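Missing time on the Wekthorpe road, anyone else?

derwood_dan
Posting this before I talk myself out of it. Wednesday night, driving home from my sister's, the stretch between Wekthorpe and the Adby turnoff. 16 miles, done it 200 times. Passed the grain elevator, radio on. Next thing I'm at the stop sign in Adby and the dash clock says nearly two hours later. Gas gauge hadn't moved like it should. Ears ringing. Slept til noon and since then everything feels thin, like I'm looking at it through a window. Not a drinker. No meds.

mothlight
Oh man. The thin feeling. I had that for months after mine. It does pass, or you get used to it, not sure which. Did you see any light before?

derwood_dan
Maybe a glow behind the trees on the left? Could be the greenhouses. I don't want to say yes just because people here want a yes

Keir Rutherford
Go see a doctor please. Lost time plus ringing ears plus feeling unreal is a textbook reason to get checked for seizures. My brother had them at 41, no history. Don't drive until you've been.

hexpatch
Here we go. Every single thread Keir. Guy has an experience and it's straight to seizures

Keir Rutherford
Because he was BEHIND THE WHEEL. He can have an experience and a brain scan in the same week.

Craig Yule
Both of you calm down. Dan, that road has history. Old Dursun wrote it up in his newsletter, two truckers and a mail carrier, all same stretch, all heading toward Adby and never the other way. I have the copies somewhere in the garage, will dig.

tollhouse9
Dursun also wrote up a ghost barn that was a regular barn

Craig Yule
He corrected that one.

mothlight
Dan here's what I'd do, did most of this myself and wish I'd started sooner. Not in any real order

1. Write it all down tonight, by hand, before you read any more of this thread. Other people's stories get in your head fast. Times, what song was on, what you ate.

2. Doctor. Keir is rude but he's right.

3. Have somebody else drive you over the same stretch in daylight, then again after dark. Don't talk in the car. See if anything jumps out, the greenhouses for one.

4. Put what you had on you that night in a bin and leave it alone for a bit. Reciepts, phone charger, whatever was in your pockets. I kept wearing the same jacket and it kept me stuck.
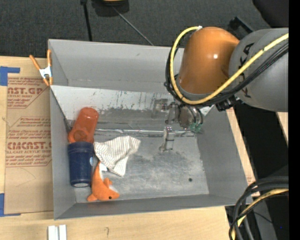
5. Sleep. Real sleep, dark room, no podcasts about this stuff at 3am.

6. Tell one person you live with or see a lot. Just the one to start.

hexpatch
4 is good. I'd add check your watch against the car clock if you wear one

derwood_dan
Don't wear one. Phone was right when I got home tho, and so was the car. So the time really went somewhere. Wrote it down last night, came to 2 pages. Song was the ad for the mattress place, so not even a song. Doctor is booked, wife is driving me.

Keir Rutherford
Good. Sorry if I came in hot.

tollhouse9
could also be plain highway hypnosis?? I've lost whole exits that way

derwood_dan
Lost exits sure. Not two hours with the gas still in the tank

Craig Yule
Found the newsletters. Mail carrier says "a glow low down behind the trees, left side." That was in January so no leaves. Will type up the rest after work, my scanner is shot.

mothlight
Craig you were supposed to let him do the daylight drive first!! ugh

Craig Yule
Shoot. Dan skip my last post

derwood_dan
Too late, read it twice. Going out there Sunday with my wife, will report back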